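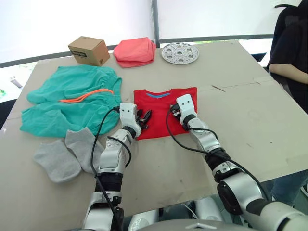 Folding bench update – week three

Quick one, since half of you keep asking at the time clock. Yes, the folding robot at the Trindade Street plant is staying through October. No, it is not doing sheets. T-shirts, shorts, that kind of thing. Socks still a maybe.

How it works right now: one person sits with it the whole shift. Shu-fen Shih did most of the first two weeks, and the rest of the folding crew rotates in from now on. You watch, you fix the odd collar, you hit pause if a sleeve gets caught. Drawstrings are the big headache so far. Pull them even before the piece goes on the table, please. And leave the cardboard where it is – it keeps the thin shirts from sliding.

Speed – slow. A good hand folder here does 200 shirts before lunch and the robot is no where near that. But it goes on through breaks, and the Gumis uniform account alone is 2000 pieces a month, so it adds up. Shu-fen says her wrists feel better than they have in years but sitting is harder on her back than she expected. We've ordered a better chair. Also she'd like it known that it folds a shirt neater than the night shift does. Take it up with her.

What changes for you: nobody's hours are cut. That's in writing, copy on the board by the lockers. Two folding spots move over to checking and packing, same pay grade, and 16 hours of paid training comes with the move. If you want in, put your name on the sheet before the end of the month. Only five names so far and we know more of you are intrested.

Stuff still open – who signs off when a batch comes out wrong, and whether bench time counts toward the skills bonus. We think it should. Management is "looking at it." Bring it up at the shift meeting, 2:20 in the break room, and bring your own cup because we are out again.

Recent items
Kuna dryers: new lint schedule
Drinora route drivers move to the back dock
Lost and found – last call before it gets donated
Break room microwave, round two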